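Home storage and decluttering: frequently asked questions
Home > Advice > Storage > FAQ
Last checked in January by Rania Younis

We get a lot of post about storage. Much of it asks which system to buy, and a fair amount comes from people who bought one and feel cheated. The answers below are our own opinions. We don't take free samples and we don't earn anything when you click on a shop.

Do I need a system at all?
Probably not. Most of what gets sold as a system is a set of boxes in matching sizes with a booklet in the lid. If you can already find your keys, your passport and a clean towel, you have a system, even if it would look dreadful in a magazine. Start by writing down what you lost or couldn't find over the past month. If the list is short, keep your money.

Should I buy the boxes first or clear out first?
Clear out first. Every company that sells boxes would like you to do it the other way round, and several of them have "starter bundles" to help you along. The usual result is a cupboard full of boxes containing things you were going to throw away. Clikico used to put a line in its leaflet suggesting you order a third more than you think you need. We have asked twice what the third is based on and have had a very friendly reply both times, with no figure in it.

Are open-topped boxes any good?
They're fine for things you use often and hopeless for anything that mustn't get dusty. Fabric ones with a stiff rim hold their shape better than the floppy sort. People will tell you that you can lay a board over the top and gain a shelf. You can, for light things, as long as you accept that you've also made the box a nuisance to get into. We'd rather you had an actual shelf.

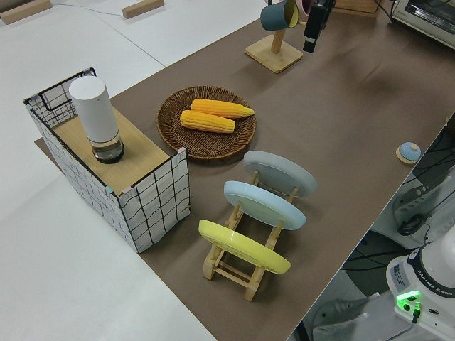
The same goes for stacking. A box under two other boxes is a box you will stop opening, whatever the front of it says. If you must stack, put the Christmas things at the bottom and move on.

What about the Verel app? It says it will plan my cupboards for me.
Mahlet Tsegaye tried it on her own kitchen for a season. You measure your cupboards, type in what you own and it draws you a plan. The measuring took an evening and the typing took most of a weekend. The plan told her to keep mugs near the kettle. It also wanted her to put baking trays upright, and she says that did help, but her mother had been telling her the same for years at no charge.

There is a paid level which sends you reminders. We can't see the point of it. If you have a phone you already have reminders.

I've been quoted £576 for a home organiser. Is that normal?
Prices are all over the place, so normal doesn't mean much. What matters is what's included. Ask:
Does the fee cover taking things to the tip or the charity shop?
Are boxes and labels extra, and do I have to buy them from you?
How many hours will you be in my home, and how many of those are just you looking round?
What happens if I don't like it?
Get the answers by email. A good organiser won't mind. A few people do get real value from having somebody else in the room, mainly for the company and the deadline, and there's no shame in paying for that if you can afford it. But you could ask your sister first.

Is it true that clutter makes you ill?
We get this one in several forms and we're wary of all of them. A hallway you trip over is a hazard, and damp cardboard in a spare room will go mouldy. Beyond that, the claims on the sides of boxes tend to come from small surveys run by people who sell boxes. Feeling fed up with a messy room is perfectly ordinary and doesn't need a medical name. If you can't use your bed or your cooker for the things piled on it, or the thought of parting with anything is unbearable, please speak to your GP. A shop can't help you with that and shouldn't pretend to.

Do I have to hold each thing and ask how I feel about it?
You can if you like. We tried it on a drawer of spare cables and felt nothing at all, and we still needed two of them. Feelings are a poor guide to fuse wire, meter cupboard keys and the little bag of screws that came with the bed.
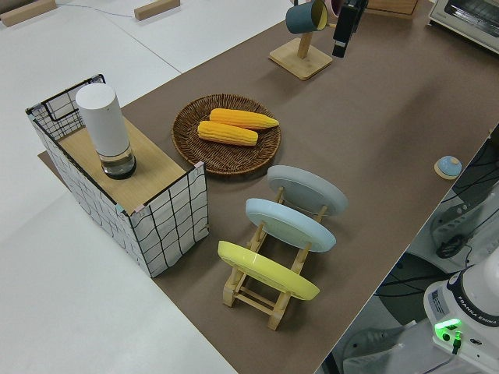 A duller test works better for household stuff. Would you buy it again this week if it vanished? If you would, keep it. If you'd need to think, put it by the door for a fortnight and see whether anyone goes looking. Letters, photographs and anything that belonged to someone who has died should be left out of it altogether. Leave those for another year - there's no prize for being quick.

Are labels worth the bother?
On things that look alike, very much so: flours, fuses, chargers, tins with no paper left on them. On a glass jar of pasta they're decoration. Julik sells a label machine whose tape costs more than we spend on pasta. Masking tape and a pen will do nicely, and when you change your mind it peels off. We did hear from a reader, Jalen Calloway, who pointed out that masking tape goes brittle and falls off in a cold garage. He's right, and for a garage we'd write straight on the box.

Should I decant dry food into matching containers?
We'd say no for most homes. You lose the date and the cooking instructions, you always have a spoonful left over that won't fit, and you've bought a second set of packaging to replace the one that came free. The exception is if you get moths, in which case anything with a tight lid is worth having. Cut the date off the packet and tape it to the lid.

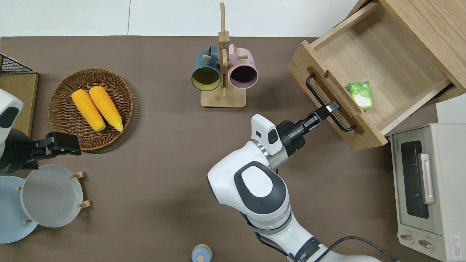

Where should I keep fruit and vegetables if I have no larder?
Potatoes and onions want somewhere dark and cool, and they should be kept apart. Most fruit is happy in an open bowl or a basket on the side, out of the sun. Sweetcorn loses its taste fairly quickly, so put it in the fridge and eat it soon. Ignore any container that promises to "double freshness" until the maker says double what. In our view the best way to waste less veg is to buy less of it at once, and nobody can sell you that.

Can I trust the star ratings on storage products?
Up to a point. Most people leave a rating in the first few days, when the thing is new and the cupboard looks lovely. What you want to know is how the lid clips are doing after a year of being opened by a teenager. Soledad Dvorak went through all 2639 reviews of one Clikico box set for us, and her main finding was that hardly any were written after the first month. The later ones were a good deal crosser, and mostly about hinges. Read the oldest purchases first if the site lets you sort that way.

Are deep drawers better than cupboards?
For low storage, often. You can see what you've got from above and you don't end up on your knees with a torch. The trouble is price, and runners. A deep drawer full of pans is heavy, and cheap runners will sag. Before you buy, go to a showroom, pull the drawer all the way out and press down gently on the front. If it dips with nothing in it, it won't get any better at home. Rissanen calls its runners "lifetime", but the guarantee we were shown ran for three years. We asked whose lifetime. No reply so far.
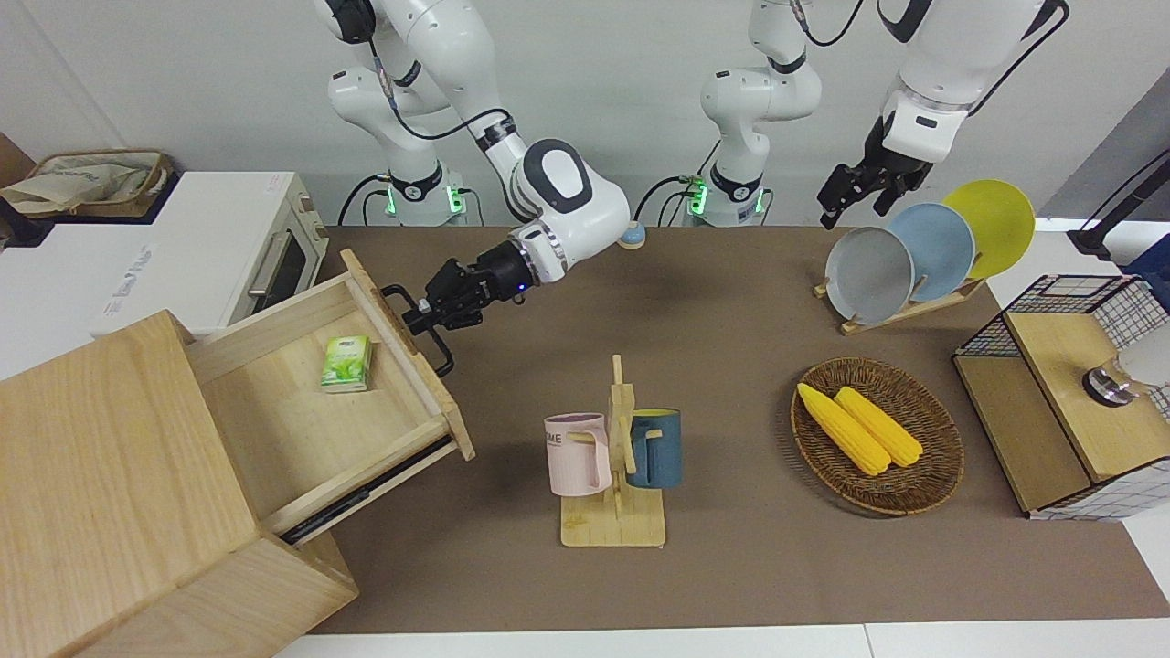

A drawer pulled far out shows you what's at the side as well as the front. There's a small packet of tissues in this one.

Do drawer dividers help?
In a cutlery drawer, yes. In any other drawer they help for as long as the things inside stay the same size, and in our homes that's until the next birthday. Try cutting down a cereal packet before you spend anything. If you still like the layout after a couple of months, go and buy the wooden version with our blessing.

What should I do with everything I clear out?
Sort out the exit before you start, or it will all sit in the hall. Ring the charity shop and ask what they're short of and what they can't take; many won't touch electrical goods or anything with foam in it. Check the opening times of the tip, and whether you need to book. Selling online is fine for a few good pieces. For the rest, work out what your evening is worth and be realistic about how many strangers you want asking if you'd take a pound.

I cleared everything out and it's all come back. What did I do wrong?
Nothing, most likely. Things come into a house every day and go out only when somebody makes them. Any book that promises you'll only have to do it once was written by somebody with a second book to sell. Bianca Costache, who answers the letters on this page, does one shelf while the kettle boils and says she hasn't finished yet and doesn't expect to.

Will you review a product if I send it to you?
We buy what we test, so please don't post us anything. If you think we've been unfair to something you own and like, write in through the contact form and say how long you've had it. Replies can be slow, and we can't give advice on rented storage units or house removals.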